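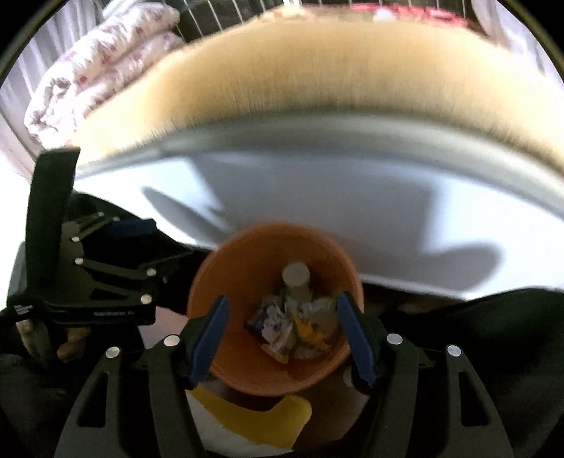

Chaturvedi asked whether the packing hall could be signed off before the harness racks are back on the wall, and the reply from Stitar was that it could, as long as no canopy is left hanging overnight. The rest of the walk-through is below, item by item.

PARACHUTE SECTION, STATION ROLDALE
Pre-course safety check, March
Status: OK / Fix / Hold

1. Packing tables
Status: OK
Surfaces wiped down, no splinters or raised screws. Table 2 has been sanded along the near side. Tension hooks hold.

2. Reserve canopies
Status: Fix
Repack cards read against the log. Two reserves are past their repack date and have been tagged red and moved to the cage. Do not issue. The log had them down as current -- whoever copies the cards across should copy the date of packing, not the date of return.

3. Main canopies
Status: OK
Lines, links and slider grommets looked at on every canopy going to the course. One small burn mark near a stabilizer, already noted in the last check and no bigger.

4. Harnesses and containers
Status: Fix
Stitching sound. Chest strap on one student harness is fraying at the fold. Send to Josteck for replacement, with the card. Leg strap pads are worn but can stay in use this course.

5. Static lines
Status: OK
Snap hooks open and close cleanly and safety pins are attached. Stow away from the heater, please. They were on top of it again.

6. Helmets
Status: Hold
Over 90 on the shelf, and the sizes are mixed up. Chin cups missing on a few. Hold until sorted by size and rechecked.

7. Exit trainer and landing platform
Status: OK
Handrail tight. Mats pushed together with no gaps. Bottom step was loose last time and has been bolted.

8. Swing trainer
Status: Fix
Pulley on the left side squeals under load. Grease and run it with the sandbag before any trainee goes up. If the noise is still there, take it out of use and tell the Josteck desk.

9. Fire points and exits
Status: OK
Extinguishers in date. Side door opens fully. Keep the kit trolley out of that passage during courses.

10. First aid
Status: Fix
Stretcher in place. Burn dressings and large bandages short. Reorder through station medical stores.

Items 2, 4, 8 and 10 to be closed before the first ground training period. Item 6 needs a fresh look by the Stitar team, 3 p.m. at the helmet shelf. Signed sheet goes in the green binder, copy to the flight line office.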